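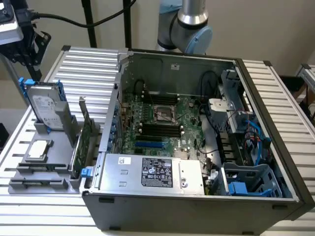

I have been putting off writing about the Zimavwood refurbished workstation tower for a while now, mostly because I wanted to live with it a little before saying anything. My neighbor Eusebio Bermúdez talked me into buying one as a bare unit (no processor, no memory, no drives), and I'll admit I was nervous, having only ever worked on little home desktops. Well, I laid it down on its side, took the panel off, and felt better almost right away. The case is a sensible dark charcoal gray, the power supply sits right out where you can read the label without a mirror, and the parts you're meant to handle are mostly picked out in blue: the tabs on the expansion brackets, the handle down in the drive cage, even the SATA cables. After years of squinting at black plastic on black plastic, I could have hugged somebody.

Let me start with what I paid. The bare tower came to 410 dollars with shipping, and I had given myself a limit of 400, so I was over before I'd bought a single stick of memory. The seller, Trelance, packed it very well, with thick foam at the corners and a bag taped to the outside holding the spare screws. It's heavy! Please get a second person for the stairs.

Now for the good part, which is working inside it. There are two banks of memory slots, one on either side of the processor socket, and the little white latches at the ends show up nicely against the black. Mine moved freely, and the memory went in with the firm click you want to hear. The socket has the usual metal frame and lever – lift it slowly, set the chip in flat, and don't force a thing. I took my time over that step with a cup of tea safely on the other side of the room.

The drive bays are the feature I'd show off to a friend. You pull the carrier by its handle, fit the drive, and slide it back in. My old tower needed a long screwdriver and a certain amount of bad language for the same job.

I do have some grumbles. The thin wires wander across the board more than I'd like, and I spent most of an evening tucking them out of the way with soft ties. The gray plastic around the fan feels less sturdy than the metal parts, and I was careful with it. The fans are also loud for a few seconds at startup, loud enough that the dog left the room the first time. After that it settles to a low hum, and by bedtime I've stopped noticing.

I use mine for family photos and for the scans Nesma El Sherbiny and I are making of our choir's old sheet music, about 3,000 pages so far. It has run since June without a hiccup. If you want something small and pretty for the living room, I'd look elsewhere, maybe at the Wulanetti mini, which my sister has and loves. If you have a corner under a desk and like being able to reach your own parts, I'm very happy to recommend this one. I'll be adding a second drive next, once I've saved up a bit, and I'll come back and update the page when it's in.

5 min read

Home Reviews Desktops Storage Workbench About

Contact us | © Jayawardena Reviews | Back to top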